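Etell Hand-Held Gripper Set - Product Page

Home / Data collection / Hand-held grippers / Etell two-hand set

Etell Hand-Held Gripper Set
Made by Skenda
In stock. Ships in 9 working days.
Page updated Mar 8, 2019

Overview

Etell is a pair of hand-held grippers for recording manipulation tasks without a robot arm. The operator holds one gripper in each hand, does the task on an ordinary table, and the recording is processed afterward into gripper paths and finger openings. The paths can be replayed on an arm fitted with the matching Etell end effector or used as training data.

The set is sold to labs and integrators who need many short recordings from many different rooms. It packs into one case and needs one operator. A second person is useful for resetting objects between takes but is not required.

What is in the case

Two hand-held grippers, left and right
Two marker cubes, fitted and calibrated at the factory
Four pairs of soft fingers
Head strap with camera mount (camera sold separately, see Options)
Charger and two charging cables
Calibration board
Printed setup card

How tracking works

Each gripper carries a cube near the hand with a square black and white pattern on its faces. The head camera looks for the cubes in every image and works out the position and angle of each gripper from whatever faces are in view. One clearly visible face is enough for a usable position. Two faces give a steadier result.

The patterns are different on every face and on every cube, so left and right are not confused when the hands cross. Cubes from different sets can be mixed as long as the IDs are entered in the software first.

Tracking needs no base stations and no markers on the walls or the table. A plain tabletop works well. Glossy surfaces are fine in most rooms, but a strong reflection right on the cube can hide a face for a few images. If that happens often, turn the table or move the lamp.
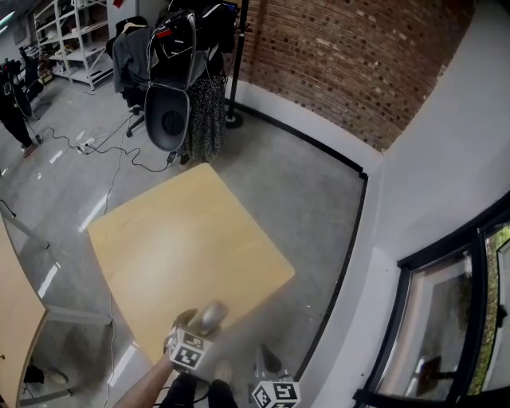

Etell in use at a square wood table, seen from the operator's head camera.

Working area

The best results come from a table between knee and waist height with the operator standing or sitting close to it. The head camera should see the whole tabletop when the operator looks down at a normal angle. A wide-angle lens is recommended. It bends straight edges toward the sides of the picture, and the software corrects for this after calibration.

The rest of the room does not need to be cleared. People, furniture and cables in the background do not affect the tracking. Do keep cables away from where the operator stands. Most dropped grippers sent back to us for repair were dropped by someone who had stepped on a cord.

The cubes are lost when they leave the camera's view. Short gaps are filled in from the motion sensor in the handle. Gaps longer than one second are marked in the recording and can be trimmed or kept.

Specifications

Weight: 215 g per gripper, without fingers
Maximum finger opening: 9 cm
Battery life: 5 hours of recording
Connection: wireless or USB cable
Storage: on the recording computer, none in the handle
Finger material: soft gray polymer, replaceable
Operating conditions: indoor use only

Software

Recordings are handled in Szulc, the desktop program supplied with the set. Szulc does the calibration, runs the tracking and exports the result. It runs on Windows and Linux. There is no yearly fee for the basic version.

Calibration is done with the board from the case. Lay it flat, look at it from several angles and wait for the green bar to fill. Repeat this if the camera has been taken off the strap or the lens has been touched. There is no need to repeat it when you change tables or rooms.

Export formats are plain text tables and a compressed archive with the video included. Users who have their own pipeline usually take the text tables and leave the rest.

Options

Prurkar head camera. Wide-angle, fits the supplied strap. Other cameras can be used if they have a standard screw mount, but we only give calibration support for the Prurkar.

Spare fingers. Sold in pairs. Order the long version for work inside boxes and bins. It makes the gripper harder to use on thin flat items.

Spare cube. Comes with its own calibration file. Replace a cube if a face is scratched or stained. Do not clean the faces with solvent - a dry cloth is enough.

Matching end effector. Same fingers and same opening as the hand-held version, with a flange for common small arms. Made to order, please ask for the lead time.

Limits

Etell is a two-finger gripper and will not record tasks that need a full hand, such as tying a knot or typing. It does not measure grip force. Heavy items can be lifted with both grippers together, but the fingers wear faster.

Very dark rooms and direct sun on the table both reduce tracking quality. Beside a large window, set the camera exposure by hand before the first take.

Warranty and returns

Two years on the grippers and one year on batteries. Fingers are wear parts and are not covered. Unused sets can be returned within 30 days in the original case with all parts. Cubes that have been removed from the handle must be recalibrated by us before a set can be accepted back, and the cost is taken off the refund.

Ordering

Sets are sold by quote. Send the number of sets, the delivery country and the model of arm if you also want the end effector. Schools and universities should use the education form, which asks for a purchase order number.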